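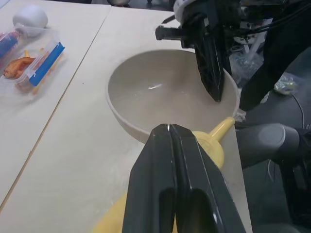

What did this project set out to learn?
The project asked how small congregations with no full-time pastor prepare their Christmas worship, and which parts of the Nativity account are read aloud when lay members plan the service.

Student Project Report
Department of Religious Studies, Rajan College
Submitted May 17, 2024

1. Background

Many small churches share a pastor with two or more neighboring parishes. On Christmas Eve the pastor can usually lead only one evening service, and the others are planned and led by lay readers. The readings in these services come from the Gospels of Matthew and Luke, which tell the story in different ways. Luke has the manger and the shepherds; Matthew has the star and the visitors from the East. Most services combine the two, and the choice of verses is left to the person who prepares the bulletin.

2. Sources

The project used printed bulletins held in the Hundo Collection of the college library. The collection contains 1,133 bulletins from all seasons of the church year. Of these, 168 were for services held in December, and 70 of that group were marked as lay-led. The 70 bulletins formed the main body of the study. Bulletins that gave only the title of a reading, without chapter and verse, were kept in the set but were left out of the comparison in Section 3.

Readings were entered in Harnix, the catalog program used by the library. A second student checked each entry against the printed page.

3. Findings

Luke 2:1-14 was the most common reading. About 40 of the lay-led bulletins included it in full, and several others stopped at verse 7, before the shepherds appear. Matthew 2:1-12 was often printed as well, although in many church calendars it belongs to Epiphany. The flight into Egypt was seldom read. Old Testament readings were mostly taken from Isaiah 9, with Micah 5 in second place.

The hymns followed the readings less closely than expected. Hymns about the wise men were sung in services where Matthew was not read. Prayers for the sick and for those living alone appeared in nearly every bulletin, usually just before the lighting of candles.

4. Limits of the Study

A bulletin shows what was planned and may differ from what was said on the night. The collection is also strongest for the Clindeo valley, where most of the churches belong to the same denomination. The results should not be applied to other regions without further work.

5. Further Work

A later group could compare the lay-led bulletins with those prepared by pastors in the same parishes. The entries made for this report remain in the library catalog and may be consulted on request at the reference desk.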